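Is the Numov block-stacking pack worth it if I only have the simulator?

Posted by Kwadwo Quaye
December 18, 2019

Been using the free Numov sim for a bit, the one with the white arm and the table. Now they want $106 for the block pack add-on – extra tasks, the wrist camera view, scoring. I don't own a real arm and probably won't for a while. Want to teach myself pick and place, maybe get my nephew into it too.

Tried the trial. Got as far as lining up on the magenta cube in the close-up view, a finger on each side, then got stuck on what the grip setting wants from me. The manual says "adjust as needed". Great thanks.
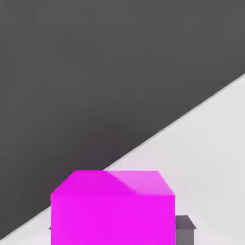
What I want to know

Does the pack do anything the free one can't? Is the close-up view any good for real work or just nice to look at? And does it run OK on an older laptop, mine has no real graphics card. Also saw Prurkell sells a bundle for $164 with the course thrown in. Anyone tried that?

Nuala Dolan
Bought it last January, still use it. Short version – yes if you'll do the tasks, no if you just want to drive the arm around. The free one already does that fine.

What you pay for is the setups. Cubes in different colors, you pick which one, and the box tasks where a cube has to go up on top of something bigger. Those are harder than the flat ones. You have to come in from above, let go at the right height and back the gripper straight up, otherwise you knock it off. I failed that one for two evenings straight.

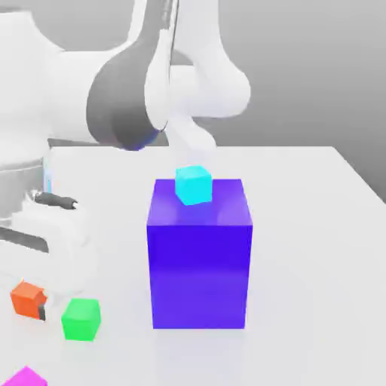
Box task, cyan cube on top of the purple box, gripper open above it.

Close-up view: useful, but only for the last bit. When you're right on the cube it fills up so much of the picture you can't judge where anything else is. I drive in with the wide view and switch at the end. Turn on both if your screen is big enough.

Grip setting – start low and go up a little at a time. If the cube slides when you lift, go up one. If it pops out sideways you went too far or you came in crooked. Check crooked first, it was nearly always that for me.

Laptop: mine is old too. Drop the shadows and reflections to low, then close teh browser. Fine after that. Wide view plus close-up together does get choppy though.

Didn't buy the Prurkell bundle so can't say. The course is the Akande one I think? Ask them if it covers the box tasks, when I looked the outline was all flat table stuff.

akande_fan2
bundle is ok. videos are slow. i skipped most of them

Nullerora
Wouldn't pay for either yet. Put your own cubes in the free version, theres a menu for it under Scene. No scoring but you can see for yourself if the cube stayed put or not. Do that for a month, then if you're still opening it buy the pack by itself. License is for 2 computers so your nephew would be covered.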